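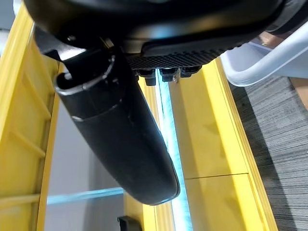
Photo: Irnidbridge / Nusateo Product Documentation

Section 4. Placement, Drainage, and First Start

This section covers the Zevine basement dehumidifier, floor-standing version, with or without the Daher condensate pump. For the ducted version, use the separate installation sheet packed with the collar kit. Read the electrical warnings in Section 1 before you continue.

4.1 Before You Unpack

Keep the carton upright at all times. If the carton was delivered or stored on its side, stand it upright and leave the unit unplugged for 14 hours before first start. This applies even if the carton shows no damage.

Cut the two plastic straps and lift the carton sleeve straight up. Remove the foam top cap. The unit is heavy at the compressor end. Lift it with two people, using the molded side handles. Do not lift by the grille, the bucket, or the control panel.

Parts packed inside the bucket:
Drain hose, clear
Hose clamp
Threaded drain adapter with rubber washer
Spare filter
Warranty card

The condensate pump ships in its own carton and is not included with the base model.

4.2 Choosing a Location

Set the unit on a hard, level floor. Carpet is acceptable if the casters are removed and the leveling feet are installed. Do not place the unit on a shelf or on a chest freezer.

Leave at least 13 inches between the rear grille and any wall, curtain, or stored item. The front and the left side may be closer, provided the bucket can be pulled out fully. Air leaves through the top louvers. Nothing may be placed on top of the unit, including folded laundry.

Keep the unit out of the direct path of a clothes dryer vent, a furnace return, or an open stairwell. In a basement with several rooms, place it in the dampest room and leave the interior doors open. A closed closet or a crawl space with no air movement is not a suitable location.

NOTE: The humidity sensor is behind the small slotted cover on the right side. A unit placed with this side against a wall will read incorrectly and may run without stopping.

4.3 Leveling

1. Move the unit to its final position and lock both front casters.
2. Place a bubble level on the top cover, front to back, then side to side.
3. If the unit leans toward the bucket, shim under the front casters with the plastic wedges supplied.
4. If the floor slopes toward a drain, turn the unit so that the rear faces the low side.
5. Check again after the bucket has been removed and replaced once.

A unit that leans forward can spill past the bucket float. Water damage from an unlevel installation is not covered by the warranty.

4.4 Drainage by Bucket

No set-up is needed. Push the bucket in until it clicks. The bucket lamp goes out. When the bucket is full, the compressor stops, the lamp comes on, and a tone sounds four times. The fan may keep running for a few minutes.

Do not drink the collected water or use it in an aquarium or a humidifier.

4.5 Drainage by Gravity Hose

Use this method only if a floor drain or sump pit is lower than the drain port along the full length of the hose.

1. Unplug the unit.
2. Pull out the bucket and empty it.
3. Remove the round plug from the drain port at the rear. Keep the plug.
4. Seat the rubber washer in the adapter. Thread the adapter onto the port by hand. Do not use pliers.
5. Push the hose over the barb and slide the clamp to within a finger's width of the end.
6. Run the hose to the drain with a steady downward slope. Trim any extra length.
7. Replace the bucket. The unit will not start without it.
8. Pour a cup of water into the drip tray behind the bucket and confirm that it leaves by the hose.

CAUTION: Do not coil extra hose on the floor. Do not put the open end below the water line of a sump pit. Do not run the hose through an unheated space in winter.

If water still collects in the bucket, check the washer first. A pinched or missing washer is the usual cause. Next, check for a high spot in the hose near the adapter.

4.6 Drainage by Condensate Pump (Daher Pump Only)

Use the pump when the drain is higher than the unit, as with a laundry sink. Other pumps may have a different float voltage and must not be connected to the accessory socket.

1. Complete steps 1 through 5 of 4.5, using the short hose from the pump carton.
2. Hang the pump on the two rear hooks. The arrow on the pump cover must point up.
3. Connect the short hose to the port marked IN.
4. Connect the discharge tube to the port marked OUT and push until it stops. Pull back lightly to confirm that it holds.
5. Secure the discharge tube at the sink with a tube clip. The end must stay above the rim.
6. Plug the pump lead into the accessory socket. The plug fits one way only.
7. Fill the pump reservoir to the molded line with clean water, then plug in the unit and press PUMP.

The pump should run within a minute and stop by itself. A short gurgle at the end of each cycle is normal. If the pump hums and no water moves, unplug the unit and look for a kink in the discharge tube.

4.7 First Start

1. Plug the unit directly into a grounded wall outlet. Do not use an extension cord or a power strip.
2. Press POWER. The display shows the present humidity.
3. Set the fan to HIGH.
4. Set the target humidity to the lowest setting and leave it there for the first two days.
5. After two days, raise the target to the level you want. Most basements are comfortable at the middle setting.

During the first days the unit may run without a break. Concrete, framing lumber, and stored cardboard all hold moisture and release it slowly. In a new or recently flooded basement this period may last about 32 days.

NOTE: After a stop, the compressor waits before it restarts. The fan runs during this delay. Pressing POWER again does not shorten it and will restart the timer.

4.8 Cold Rooms

When frost forms on the coil, the unit enters defrost and the letters dF appear on the display. No action is needed. If dF appears more than once an hour, the room is too cold for this model. Turn the unit off, drain the hose and pump, and store it upright until spring.

For filter care and seasonal storage, see Section 5. For replacement washers, clamps, and wedges, see the parts list inside the back cover.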